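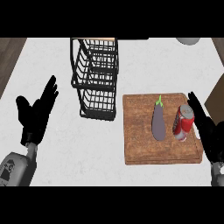
2026-04-25

Started at the desk a little after eight. Headset recalibrated first, then the gloves. The left glove still reads the ring finger a touch short, so I redid the fist and flat-hand poses until the error settled. Carnari, our teleoperation client, wants a restart after every glove calibration. It does not say so anywhere. I have written it on the card by the monitor.

Task for the day was the kitchen counter in simulation: two arms, two five-fingered hands, a two-tier wire rack, a cutting board with an eggplant and a drinks can on it. Both items go from the board to the rack. The asset is labelled eggplant, so I am keeping that spelling in the task text even though I say aubergine at home. The instruction string has to match the asset name or the loader rejects the episode.

Quota for the Costbridge delivery is 1000 accepted episodes across all the counter layouts. Before this morning we stood at nearly 17 per cent of that. I did not try to make up ground. The last time I hurried, the reviewer script threw out most of the afternoon for jerk in the wrist joints, and the ones it kept were poor to look at.

Notes on the can. It stands to the right of the eggplant, so the right hand takes it. The approach that works is from the side, hand open, fingers up and tilted inwards, palm brought close to the can before anything closes. Closing from further out sweeps the can into the eggplant. The thumb must come in last. If the thumb touches first, the can spins on its base, and the contact solver makes the spin last longer than it would on a real board. I let it stop before going on. Those pauses get trimmed later by the idle filter, which is set at 5 seconds. A shorter pause stays in and I think it should. A policy that has seen a person wait may learn to wait.

Notes on the eggplant. Grip low on the body, at the wide part. The stalk is a separate collision mesh and it catches on the wires of the rack when lowered at an angle. I lost several good runs this way before I turned the wrist so that the stalk went in clear of the side. The lower tier is the easier target. The upper one needs the elbow raised, and the elbow is the one joint I cannot steer directly, only coax by moving my shoulder. I stood up for those. My chair arms were stopping me and I had blamed the solver for a week.

The left hand is the harder question. For the can it has no work to do. The written procedure, which came from Garncombe, says the idle hand should be held open beside the rack. I kept to that. My own view is that it would be better used to steady the rack, as a person would do without thinking, and I sent a short note to that effect. If the demonstrations never show the left hand steadying anything, the trained model will not do it either, and then someone will file it as a fault in the model.

Late morning I replayed the accepted set at double speed. The start poses were too alike. I had been beginning each run with my hands in the same comfortable place, right hand already next to the can, and the recorder faithfully stored my habit. From the next batch I varied it: hands wider, hands higher, one forward. Success rate dropped and then came back.

Two crashes after lunch. Both happened on reset while the can was still in the hand. The log ends at episode 1944 on the first, and at a blank line on the second, so only the first is worth reporting. Workaround is to open both hands fully before pressing reset. Added to the card.

The Tănase layout was meant to be loaded today as well. It has the sink in it. The package arrived with the textures missing and everything came up flat magenta, so I unloaded it and asked for a fresh copy.

Physical state: right forearm sore along the top, neck fine. The new strap on the headset is better than the old one. Gloves need washing. I put the liners in the bag to take home and left the sensors on the rail to air.

Tomorrow, left-handed runs with the can and eggplant swapped. Check the ring finger before anything else.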